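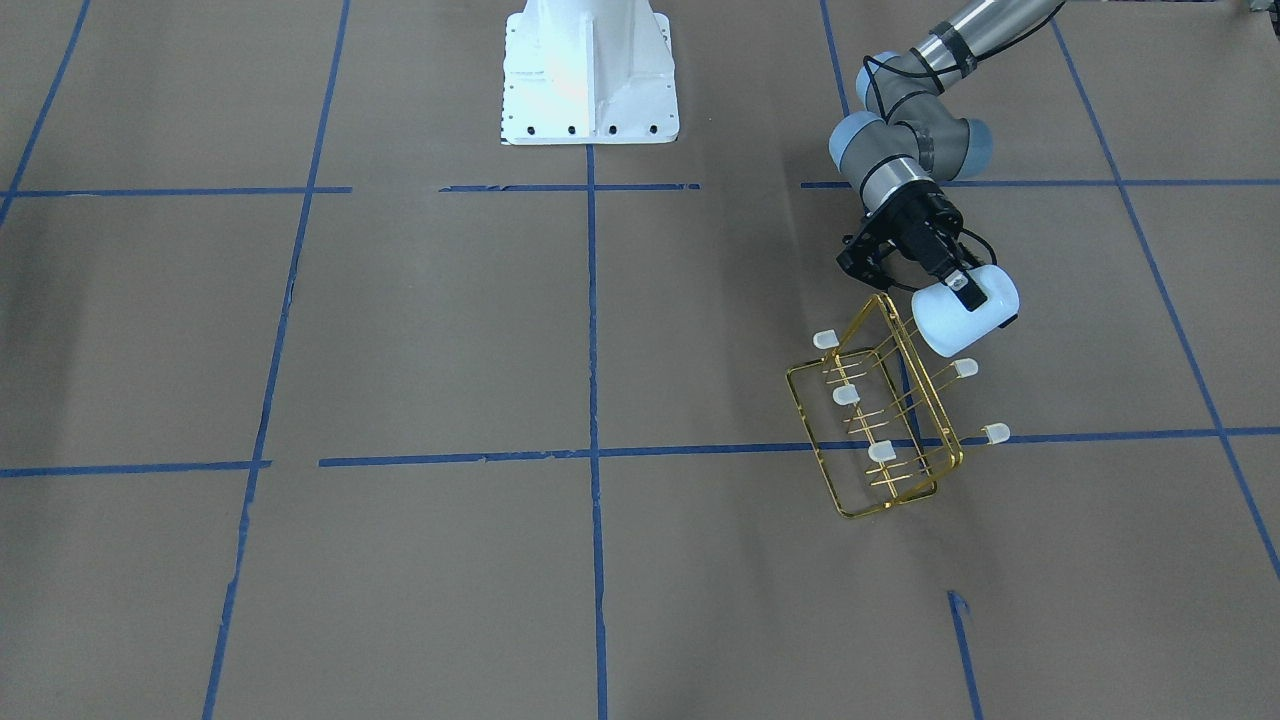

4 min read

Hodano planner: frequently asked questions

Last updated Mar 5, 2021

These are the questions we get most often from groups setting up Hodano on a table with one or two arms. Installation is covered in the setup guide, and error codes have their own page.

What does Hodano do?

Hodano takes a list of objects and a goal, and returns a set of timed joint paths. It sits between your perception package and the arm controller. It does not find objects itself and it does not close the control loop. If your perception package reports a pose for each object, Hodano can plan with it.

Which perception packages does it work with?

We test against Jondent and Ninetti. Jondent sends a full pose with a confidence value for each object. Ninetti sends a pose and a mesh name, so you need to load the mesh folder before you start the planner. Other packages can be used through the plain text interface, described in section 3 of the manual.

How often does the planner replan?

By default, whenever an object's pose changes by more than the limit in the scene file, and in any case every 700 milliseconds while the arm is moving. You can raise this figure. Lowering it is possible too, but on older machines the planner may not finish in time, and it will then keep the last valid path.

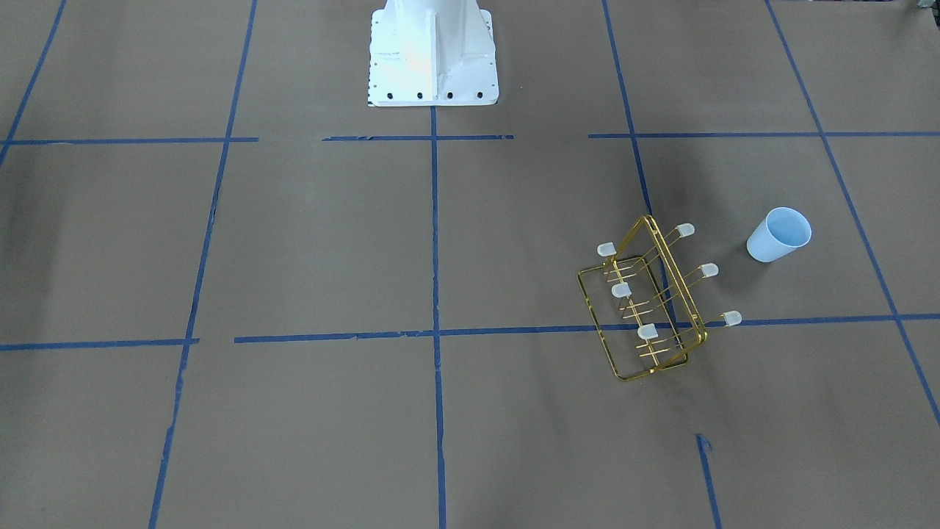 Can I change the replanning limit for a single object?

Yes. Add a "move_limit" line under the object's name in the scene file. A value set there overrides the general one. Changes are read when the planner restarts, so editing the file during a run has no effect.

Why does the planner refuse a grasp that looks fine in the viewer?

Usually the path to the grasp is blocked, even though the grasp itself is free. Turn on "show rejected paths" in the viewer and look for the red section. The other common cause is a gripper model with the wrong finger length. Check it against your own gripper with a ruler before changing anything else.

Thin wire objects cause trouble here as well. With the default settings, the planner wraps each object in a single solid shape, so the gaps between wires are treated as filled. Set "shape: detailed" for anything the fingers need to reach into. Planning will take longer. On our test machine one grasp query went from 105 to 346 milliseconds.

Do I need to mark out the work surface?

No. Hodano only needs the transform between the camera and the arm base. Many people mark the surface anyway, as it makes it easier to put objects back in the same area between runs. If you do this, the region names in the scene file can match your cells, and the log will then use those names. 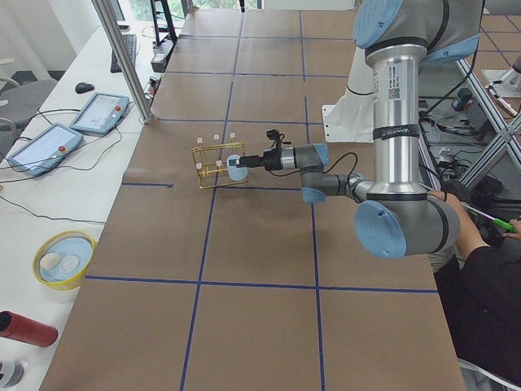

How should I describe a rack and the things in it?

Enter the rack and its contents as separate objects, then link them with "held_by". The planner will then move the contents with the rack when the rack is carried, and will treat each item on its own when it is picked. A wire rack with five white-capped tubes in it, three in the back row and two in front, would be six entries in the scene file. Give the rows different names if you want the planner to work on one before the other. If an item leaves the rack, the link has to be cleared by the task script, as the planner will not guess.

What happens if an object is dropped?

The planner has no way of knowing unless the perception package or the gripper driver reports it. The Michailidis driver sends a "lost" message when the fingers close past their expected width. Hodano stops the current path on that message and waits for a new goal. With other drivers you will need to write this check yourself.

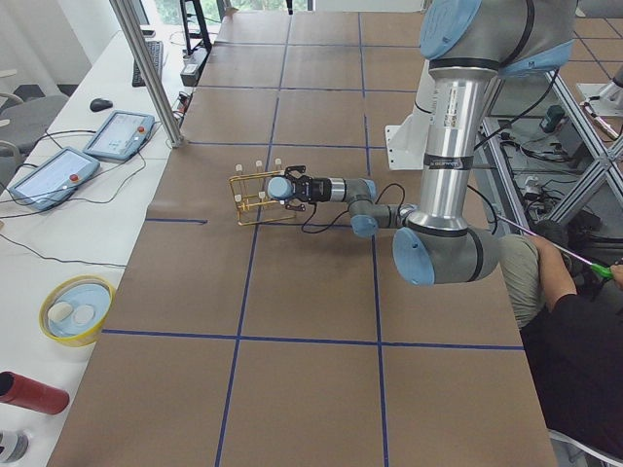 Can the task script restart from the middle?

Yes, from version 73 onwards. Start it with the "resume" option and the number of the last completed step. The script asks for fresh poses before it plans, so objects may be in new places. Links between objects are kept from the saved state, and you should clear any that no longer hold.

Is two-arm planning supported?

Yes, on one computer with both controllers on the same network. Each arm needs its own base transform. Planning for two arms across two computers was removed in July and there are no plans to bring it back.

Where are the logs?

In the "runs" folder, one file per run. Please attach the log and the scene file when you report a fault.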